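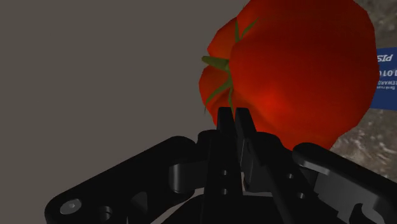 When does the Kurnstead Produce Market open for the season, and where do the vendors apply?
Opening day is set by the Board at its February meeting each year, and applications are taken at the market office on Narkik Street or by mail.

KURNSTEAD PRODUCE MARKET
MINUTES OF THE REGULAR MEETING OF THE BOARD
Friday, February 21, 2025
Market Office, Narkik Street

Present: Parisa Ghasemi (Chair), Abbas Tabrizi (Secretary), and the other members of the Board as entered in the attendance book. Two vendors attended as observers.

Call to order
The Chair called the meeting to order and noted that a quorum was present. The agenda was adopted with one change: the item on street parking was moved ahead of the item on stall fees so that the observers could speak to it.

Approval of minutes
The minutes of the previous meeting were approved with a correction. In the paragraph on storage, "east shed" should read "west shed."

Street parking
One of the observers stated that vendors unloading on Narkik Street had received parking notices on several market mornings last season. The Secretary reported that the town allows unloading until opening time, but that the signs still show the old hours. Ms. Ghasemi will write to the town and ask that the signs be replaced before opening day. The second observer asked whether vans could be left behind the Tehrani Building during market hours. The Secretary replied that the owner had agreed to this last year for small vans only and that the agreement would need to be renewed.

Stall fees
The Board reviewed the daily stall fee, now $60. A member proposed an increase of $5 to meet the higher cost of trash collection. Discussion followed. It was pointed out that several vendors rent a stall for only part of the season and already pay the full daily rate, while season vendors receive a discount. A motion to raise the daily fee to $65 and leave the season discount unchanged was seconded and carried, with one member opposed. The new fee applies to all applications received after the date of this meeting.

Opening day and hours
The Board confirmed that the market will open on the first Saturday in May and close on the last Saturday in October. Hours remain 7 a.m. to noon. A request to extend closing time by one hour was discussed and not put to a vote. Members asked for the views of vendors on the question, and a line will be added to the application form.

Scales and labeling
Mr. Tabrizi reminded the Board that all scales used for sale by weight must carry a current inspection seal. Vendors without one will be asked to sell by the piece or by the basket until the scale has been inspected. He also reported complaints that some produce had been offered as locally grown without the name of the farm. The rule on stall signs will be printed on the front page of the vendor handbook in larger type.

Canopies
Potico submitted a written offer to supply replacement canopies for the shared stalls at a total price of $1,003, delivery included. Members asked whether the weights for the canopy legs were part of the price. The letter did not say. The item was held over, and the Secretary was directed to obtain the answer in writing.

Other business
The lock on the west shed is to be replaced and keys issued against signature. A member asked that the handbook be available before applications close. The Secretary agreed to have it at the office by the next meeting.

Adjournment
There being no further business, the meeting was adjourned on a motion duly seconded.

Respectfully submitted,
Abbas Tabrizi, Secretary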